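Pliltby Practice Tray and Cloth Set: a long-winded review from the spare room

Posted by Tayla Tuhiwai, 7 Mar 2019

A silver metal tray with a big blue cloth to go under it, and a couple of rolled white pads to get you started on your layout.

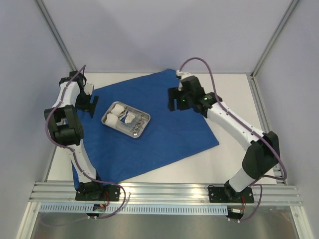 Why I bought it

I went back to study in my forties, which is a story for another day, and the part of the course I was dreading most was the dressing practice. I have read the theory until my eyes crossed and I can tell you all about it over a cup of tea, but put a tray in front of me with a teacher watching and I go to pieces. At the college we get our turn at the bench and then it's the next person's turn, and I wanted something I could leave set up at home and have a go at whenever the kids were in the bath or the dinner was in the oven.

Up until then I'd been using a lamington tin and a tea towel with a map of Tasmania on it (don't laugh, it got me through the first unit!). It did the job, but the tin is deep and the tea towel is small, and everything I learned on them I had to learn again in class. So when Te Moana, the little supply shop near the college, had the Pliltby set on the shelf for $109, I dithered for a good while and then bought it.

The tray

I'll start with the best bit. The tray is a plain rectangle with rounded corners, and I didn't know I had feelings about corners until I'd spent a month wiping crumbs of cotton out of the lamington tin. One pass with a damp cloth and you've gone all the way around. It sits flat on my table with no rocking, even when I lean on one side of it reaching for something.

The size has been just right for me. I put my rolled pads on the left, one above the other, and keep the small metal bits together down in the right-hand corner, and there's still space up the top for whatever I've just unwrapped and scrunched. Our teacher likes a gap in the middle so you aren't reaching over one thing to get at another, and I can manage that most of the time. When I can't, it's because I've put too much out, and I can hardly blame Pliltby for that.

Two grumbles. It is noisy – drop anything small and metal into it after nine at night and you will be hearing from the rest of the house. And it shows every fingerprint. I've stopped minding, but if you are the sort of person who polishes taps you may find it gets to you.

The blue cloth

The cloth is a lovely strong blue and a good deal bigger than I expected. White things stand out on it beautifully, so if a scrap of gauze has wandered off the tray you see it straight away. I had only ever laid mine square to the table, and then one of the girls in my group showed me how she turns hers like a diamond, with the tray in the middle. I've done it that way ever since. My table is narrow from front to back and I like having a corner of blue pointing towards me, and it makes me feel I've started properly.

The label says to wash at up to 75 degrees. I've never gone near that, I just put it through with the towels, and the colour on mine has held so far. It does come out of the machine creased, though, and a creased cloth won't lie flat under a tray no matter how you smooth it with your hand. I iron mine. I don't iron anything else in this house, so that tells you something.

The pads

You get 4 rolled pads in the set, soft and white, and they hold their roll better than the ones I'd been making myself out of an old cot sheet. After plenty of picking up and putting down they do go a bit fluffy on the outside. I've re-rolled mine a few times and they come good again. Refills are sold separately, and I do think the price is cheeky for what they are, so I've gone back to the cot sheet for everyday and I save the proper ones for when I'm getting ready to be assessed.

There are no instruments in the box, which I hadn't noticed when I bought it. I used my own odds and ends to begin with. Anything small and shiny will do for learning where to put your hands.

How it compares

A friend lent me her Cledix set for a fortnight so I could try one against the other. The Cledix tray is lighter and a fair bit cheaper, and if you need to carry your things back and forth on the bus I'd seriously look at it. But it slid about on the cloth every time I touched it, and I spent half my practice pushing it back. I also had a look at the Detaneo one in the shop, which has dividers. Very neat, but I'm meant to be learning to keep things apart by myself, so I put it back.

Would I buy it again?

I would, and I've been telling people in my group to go halves on one. I've had it since November, it has been out on the table most evenings, and the tray looks much the same as it did when I brought it home. I'd have liked a second cloth in the box so there was always a clean one, and a proper bag to keep it all in instead of the cardboard sleeve, which tore in the first week. Mine now lives in a pillowcase on top of the wardrobe.

If you're shopping at Te Moana, ask to see it out of the box before you pay. They were very nice about it, and they let me put the tray down on the counter and have a little fiddle while I made up my mind.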